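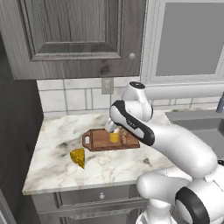

Kisdale's new stadium numbers still don't add up

By Shalini Pathak
September

Kisdale's soccer club wants a bigger home, and it has now put out a second set of plans to prove it needs one. The first set called for a modest roof repair. The new one would tear down the east stand at Etim Park, put up a two-tier replacement and sell the name of the whole ground to Bronik, the club's shirt sponsor.

The club says the work would lift capacity from 2,561 to 3,204. It also says the larger ground would be full most weeks. That is a bold claim for a team that drew around 1,000 fans to its last home league match, on a dry evening, against its nearest rival.

Asked on Monday where the extra fans would come from, the club pointed to a forecast by Clulura, the consulting firm that also drew up the plans. The forecast runs four pages. It assumes promotion within two seasons and a new bus route that the city has not agreed to pay for. There is no version in it where the team stays in its present division.

The money is just as hard to pin down. Bronik's payment for the naming rights has not been made public, and neither has the length of the deal. The club would say only that the sum was "significant" and that borrowing would cover the rest. It would not say who the lender is, or what happens to the ground if the payments stop.

Parking gets one paragraph. The plans promise 400 spaces on the old rail yard north of the park, but the club doesn't own the yard and has no lease on it. People on the streets behind the east stand, who already lose their curbs on match nights, may want to read that part twice.

Some of the case is fair. The east stand is old, its restrooms flood and wheelchair users are stuck with a single row behind the corner flag. All of that could be fixed under the first plan, which the club priced and then dropped without explaining why.

The city council is due to take up the application next month. Club officials say they expect to publish a full budget before the vote. They said the same about the first plan, and that budget has yet to appear.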